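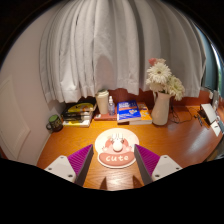 Progress report to the funder, Asto household handling project
Reporting period ending January 23, 2022

1. Purpose of the work

The project asks whether a two-finger gripper can do small tidying jobs in ordinary homes at a standard a householder would accept. The present work package covers desk and shelf tasks: picking up a small item from among other belongings and putting it down in a given spot without disturbing the rest. Cesudier leads on data and training. Guerreiro supplies the test arm and runs the trials.

2. Demonstrations

The target for the work package is 2,000 usable demonstrations recorded with the hand-held gripper. At the close of the period 1,284 had been recorded and checked. A further 111 were rejected, mostly for lost tracking when the operator turned the wrist quickly near a wall. Of the accepted set, 886 are desk tasks and the remainder are shelf tasks.

Desk recordings are made with the desk left as it is found. Books, cups and flowers stay at the back, and the item to be handled lies on a mat or plate in the space in front. Smooth white items on a pale surface have been included on purpose. They give little contrast under daylight, and the earlier model often placed its grasp point too far forward on them.

3. Results on the arm

The first model trained on the desk set was run on the Guerreiro arm in two rooms. Results so far are as follows.

Soft and box-shaped items are picked up reliably when there is a clear hand's width on both sides. Rounded items remain a problem. The usual failure is that one finger touches first and the item rolls before the other closes. Slowing the last part of the approach reduced this but lengthened each attempt to a point where a person would have finished the whole desk.

Placing is weaker than picking. The model lets go slightly above the surface, which does no harm to a cloth but is not acceptable for anything that can roll or break.

Clutter behind the item has had less effect than expected. Loose cables have had more. The model has no useful notion of a cable as something to be avoided, and trials with one inside the working area are currently stopped by hand.

4. Assessment

On present evidence the system cannot be left alone to tidy a desk. It can do single steps of the job under supervision, at well below human speed. We do not expect this to change within the current work package and have not planned on it.

5. Changes to plan

The Lamow fingertip pads, due for fitting this period, arrived in the wrong hardness and have been returned. Trials of rounded items with the new pads move to March. There is no effect on cost. Shelf recordings will be brought forward to fill the gap.

6. Next period

Complete the remaining demonstrations. Retrain with release height as a separate output. Repeat the two-room trial with the same items, and add a third room with artificial light only. Agree with Asto the pass mark for placing, which is still open from the last review.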